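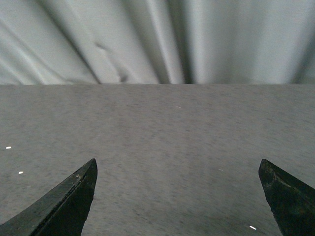 ok so the Cilgate bus thing. thread, typing fast, sorry

the 14 is getting cut back to weekdays only. the route that goes Cilgate — Nasr Street — hospital. no Saturday, no Sunday, starting next month

they put the notice up on ONE shelter. the one with no light in it. I only saw it because I dropped my gloves

I've been riding the 14 since high school. it's slow, it smells like soup, the heater only works in the back row. I love it. I need it more than I love it

who rides on weekends? hospital cleaners. people visiting. the kids who work at the Cluvadby mall. my aunt, church and back. me, because groceries

Murari runs the route for the city. called them Tuesday. on hold through two whole loads of laundry, then a very nice man told me to email

emailed. auto reply. "your feedback matters to us"

their reason is low ridership. the number in the notice is 979 boardings for all the weekends in the count. ok but WHEN was the count

found it, page six of the pdf. they counted over the holidays plus the ice storm. half those buses didnt even run!! you can't board a bus that didn't come

and the "alternative" is the crosstown. which stops at the bottom of the hill. go walk that hill in February with a bag of potatoes and get back to me

Hanane Ashour started a petition, she's the one who got the crosswalk by the library fixed. over 3,000 names already, paper and online together

paper copies are at the laundromat on Nasr and the bakery next to the post office. bring your own pen, the bakery one is dying

please sign ONCE. if you sign twice they can toss the page

public meeting is at the library annex, upstairs room, 6:30 next Thursday. doors at 6. you get two minutes to talk and they do cut the mic

room holds 300. last time they moved a meeting becuase "not enough interest" so please, just come sit in a chair. you don't have to say a word

if you do want to talk — write it down, say what you ride for, say what time. "I start work at 7 on Sundays" is worth more than ten minutes on how buses are good

someone asked if the evening runs are safe. notice says weekday evenings unchanged. I wouldn't bet on it past summer

someone else asked about the school loop, different route, different contract, I don't know, ask Hanane

can anybody give my aunt a ride home after the meeting? it ends after the last bus. she's by the water tower, she'll bring cake

ok my stop. will add the email address for comments tonight when I find it agian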